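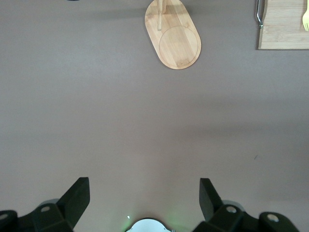

Bamboo serving board on the demonstration table, Gronham open day. The ring is cut into the lower half.

2019-02-20

I have a drawer full of kitchen things that looked sensible in a showroom, so I went to the Gronham open day at Lindosside with my wallet buttoned into an inside pocket. The invitation promised "the tabletop, reconsidered." My tabletop at home has never asked to be reconsidered, but entry was free and the bus stops outside.

Gronham has the ground floor of the old Figueiredo building, and the display fills maybe a third of it. A wall panel by the coats says the range now runs to 2363 items. I would guess a good many of those are the same spoon in different lengths.

The piece they are pushing this season is the long bamboo board with rounded ends. It is part of the Gistuline line, which arrived last November and has been in the brochure ever since. I'll grant that it looks nice. The color is a pale honey, the strips run lengthwise and you can see the grain, and there's a thin line following the rim. Then there is the circle. The brochure calls it a "placement groove" and says it keeps a small bowl or cup where you put it. It is a very thin groove. I set one of their sample cups on it, gave the board a tilt that I consider normal for a person carrying snacks to a couch, and the cup went for a walk.

I asked what happens when soup gets into the line. Wipe it promptly, I was told. I asked about the dishwasher and got a short talk about natural materials, by which I understood no.

The rectangular cutting board on the same table interested me more. It is also bamboo, in the same light tan, with squared corners and a curved metal handle at the side. A bright yellow plastic fork was lying on it, and I spent longer than I should have wondering whether that was for sale too. It was, in a set of 4. I can't see why anyone would pay extra for the good board and then eat off it with that.

The table itself, a matte grayish mauve, flatters everything you put on it. Pale bamboo on that color looks expensive. On my kitchen counter, next to the toaster, I suspect it would look like a board.

The tour at the back takes 5 minutes and covers oiling. You are supposed to do it monthly. Tea was decent, cookies were gone by eleven, and the catalog weighs as much as a brick. I left with the catalog. The plain cutting board is on my maybe list, if they ever sell it without the set.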